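Grumthorpe G7 Finger Set
Home > End Effectors > Fingers and Pads > G7

In stock. Ships in 3 working days from Middale.

The G7 is a pair of slim fingers for people whose robot has to pick up things that were designed for hands. It fits the Stullen quick-change plate and anything that pretends to be a Stullen quick-change plate. It comes with two fingers, two sets of pads, four screws and a spare screw, which you will need, as the first one goes under the bench.

What it's for

Small household objects, mostly. Spoons, lemons, the sort of thing that rolls away when a big two-jaw gripper comes down on it like a garage door. If you are moving castings, buy the G14. It is uglier and costs less.

How we compare fingers

Every finger we sell goes through the same tabletop routine in simulation before we let it near a real arm. We do this on a two-armed model with the viewpoint up on the robot, so we see the table the way the robot does, tilt and all. Each finger gets 30 tries per object. We change the lighting, we change the wall, and we leave the table cluttered, as a tidy table flatters everybody.

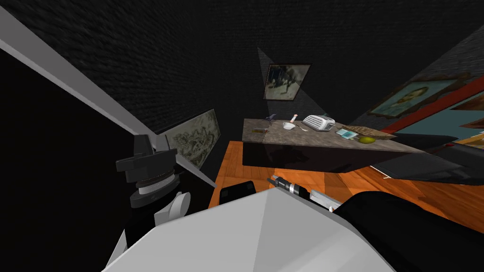 The spoon is where most fingers come unstuck. A flat handle on a hard top leaves very little to get under, and a thick fingertip spends its time pushing the spoon toward the edge with great confidence. The G7 gets under it on most tries. When it fails, it fails by closing on air and reporting success, so please use the force reading and don't take the fingers' word for it.

Bowls are easy: one finger in, one finger out, lift. Citrus is easy with the soft pads and a comedy with the hard ones. Toasters we include for reach and clearance only. The G7 will nudge a toaster. It will not carry one, and we would like to stop getting emails about this.

Simulation versus the real thing

Friction in the simulator is kinder than friction in Middale. Expect to lower your closing speed when you move over to hardware. We also found that the sim model of the soft pad grips a shade better than the pad in the box, and the Kalniņš controller profile now corrects for that. Download the profile from the Files tab. The older one still works but has opinions about spoons.

Specifications

Finger style: straight, slim tip
Pads: soft and hard, one set of each
Mount: Stullen quick-change
Controller profiles: Kalniņš, Stullen
Simulation model: included, with collision shapes
Finish: gray
Tools needed: one hex key, not included, you own nine

G7 or G14?

Choose the G7 for thin, light or awkwardly shaped objects, crowded tables, and any job where the arm has to reach between two things without knocking over a third. Choose the G14 for weight. Customers who buy both tend to leave the G14 on and wonder why the spoon test is going badly.

Returns

You have 14 days to send a set back if the pads are unused. Used pads stay with you. We have seen what people pick up with them.

Pad subscription

Soft pads wear. We sell refills in packs of 7, an odd number that we picked before thinking about how many fingers a gripper has. The pack size changes in December. Until then, you will always have one left over.

Page updated 30th June. New Kalniņš profile added, wrong screw length corrected.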